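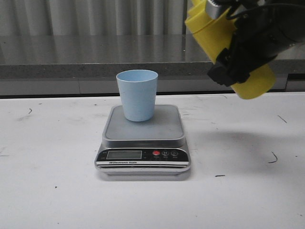 Yaa Yakubu는 영점 버튼을 눌러도 같은 증상이 반복되고, 용기를 바꿔도 Vendero 화면의 재고 수량만 계속 음수로 내려간다고 적었다. 저울을 의심할 단계는 지난 것 같으니 연동 쪽을 봐 달라는 요청이었다.

티켓 번호: 1822
접수일: 2026년 10월 19일
제품: Vendero 재고관리 (소분 판매 모듈)
연동: Retex 단위변환 플러그인, Ofori 주문 수집기
분류: 재고 수량 오류
우선순위: 높음
상태: 해결

증상

소분 상품의 출고를 등록하면 재고가 실제 출고량보다 크게 차감됨. 원두 28g 소포장 한 건을 출고했을 때 원재료 재고가 28g이 아니라 28kg 줄어듦. 완제품 재고는 정상. 원재료 재고만 해당. 오류 메시지는 출력되지 않고 전표 상태도 '완료'로 표시됨.

재현 절차

1. 원재료 품목을 기준단위 kg으로 등록
2. 소분 품목을 g 단위로 등록하고 원재료와 BOM 연결
3. Ofori에서 주문 한 건 수집
4. 출고 확정 후 원재료 수불부 조회

Vendero 화면에서 직접 입력한 주문은 정상 차감됨. Ofori를 거쳐 들어온 주문만 재현됨.

처리 기록

[1차 지원]
브라우저 캐시 삭제와 재로그인을 안내함. 증상 동일. 품목 마스터의 기준단위와 BOM 소요량을 점검했으나 이상 없음. 사용자 권한 문제도 아님. 다른 사용자 계정으로 같은 주문을 확정해도 결과가 같음.

[1차 지원]
수불부를 CSV로 받아 대조함. 차감 오류는 모두 플러그인 업데이트 이후 전표에서 발생. 업데이트 이전 전표는 정상. 업데이트 이후라도 수기 주문은 정상. 2차로 이관.

[2차 지원]
수집기 로그 확인. 주문 전문의 단위 필드에 "g"가 아니라 "g " (뒤에 공백 한 칸)가 들어옴. Retex 플러그인은 단위 코드를 변환표에서 완전 일치로 찾는데, 공백이 붙은 값은 변환표에 없음. 일치하는 코드가 없을 경우 변환계수 1을 적용하고 기준단위로 처리함. 기준단위가 kg이므로 28이라는 숫자가 그대로 28kg으로 들어감.

로그 발췌:
UNIT_LOOKUP key=[g ] result=NULL
UNIT_FALLBACK factor=1 base=kg
STOCK_DEC qty=28 unit=kg status=OK

수기 입력은 단위를 목록에서 선택하는 방식이라 공백이 들어갈 수 없음. 재현 조건과 일치.

[2차 지원]
이전 버전 플러그인은 조회 전에 앞뒤 공백을 제거했음. 현재 버전에서는 변환표 조회 함수를 교체하면서 해당 처리가 빠짐. 변경 내역에는 기재되어 있지 않음. 개발팀에 결함으로 등록.

[고객 회신, Yaa Yakubu]
쇼핑몰 쪽 옵션명을 확인해 보니 "소포장 28g " 식으로 끝에 공백이 있습니다. 6월에 옵션을 일괄 등록할 때 엑셀에서 복사한 값입니다. 이쪽에서 고치면 되는지, 이미 틀어진 재고는 어떻게 되는지 알려 주세요. 발주점 알림이 계속 와서 업무에 지장이 있습니다.

[2차 지원]
옵션명 수정만으로 신규 주문은 정상 처리됨. 다만 수집 대기열에 이미 들어와 있는 주문은 수집 시점의 값을 유지하므로 따로 조치가 필요함. 대기열은 재수집하지 말 것. 재수집하면 주문번호가 중복되어 출고 전표가 두 장 생성될 수 있음.

임시 조치

1. Ofori 설정 > 수집 > 자동 확정을 끔
2. 쇼핑몰 옵션명의 끝 공백 삭제 후 저장
3. Retex 설정 > 단위변환표에 "g " 코드를 별도 행으로 추가하고 계수 0.001 입력
4. 대기 주문 한 건만 수동 확정하여 수불부 확인
5. 이상 없으면 자동 확정을 다시 켬

3번 항목은 화면에서 공백이 보이지 않으므로 저장 후 해당 행을 다시 열어 커서 위치로 확인함. 일부 환경에서는 저장할 때 공백이 잘려 중복 코드 오류가 발생함. 이 경우 CSV 업로드로 등록.

재고 보정

대상 전표는 589건. 전표를 하나씩 취소하면 Ofori로 취소 신호가 전송되어 고객에게 주문 취소 알림이 발송됨. 따라서 전표는 그대로 두고 재고조정으로 처리함. 전표별 조정수량은 (차감된 수량 − 정상 차감수량)이며, 품목별로 합산해 조정 전표 한 장으로 등록. 조정 사유 코드는 '시스템 오류'를 선택. '실사 차이'를 선택하면 손실률 보고서에 반영됨.

CSV 업로드는 한 번에 2000행까지 가능하므로 파일을 나눌 필요 없음. 업로드 전에 재고 마감 여부를 확인할 것. 마감된 기간의 날짜를 넣으면 행 전체가 오류 없이 무시됨.

[고객 회신, Yaa Yakubu]
조정 전표를 올렸고 음수 재고는 모두 없어졌습니다. 한 품목만 장부가 실물보다 3kg 많게 나옵니다. 같은 원인인가요?

[2차 지원]
해당 품목의 수불부 확인. 조정 파일에 같은 전표가 두 번 포함되어 있음. CSV를 두 번 내려받아 합치는 과정에서 한 행이 중복된 것으로 판단. 단위변환과는 무관. 해당 수량만큼 반대 조정 후 일치 여부를 회신해 달라고 요청.

[고객 회신, Yaa Yakubu]
맞습니다. 중복 행이었고 반대 조정 후 일치합니다. 자동 확정도 다시 켰습니다.

[개발팀]
수정 내용: 단위 코드 조회 전 앞뒤 공백 제거를 복원함. 전각 공백과 탭도 함께 제거. 변환표에서 코드를 찾지 못하면 계수 1을 적용하지 않고 전표를 '보류' 상태로 전환하며 관리자에게 알림을 발송함. 기존 동작이 필요한 고객은 설정에서 '미등록 단위 허용'을 켤 수 있음. 기본값은 꺼짐.

[2차 지원]
시험 서버에서 공백이 있는 코드, 대문자 코드, 빈 값을 각각 확인함. 공백은 정상 변환, 대문자와 빈 값은 보류 처리됨. 대문자 코드는 변환표에 별도 등록이 필요하며 이번 수정 범위에는 포함되지 않음. 패치 적용 후 임시 조치 3번에서 추가한 행은 삭제할 것. 남겨 두면 정상 코드와 중복으로 인식되어 변환표 저장이 거부됨.

관련 문의

Nilico 창고 모듈을 함께 쓰는 경우에도 같은 변환표를 참조하므로 동일 증상이 발생할 수 있음. 입고 쪽은 검수 화면에서 단위를 다시 선택하게 되어 있어 영향 없음. 창고 간 이동 전표는 확인 중이며 별도 티켓으로 분리함.

종료 코드: 결함 수정 (플러그인)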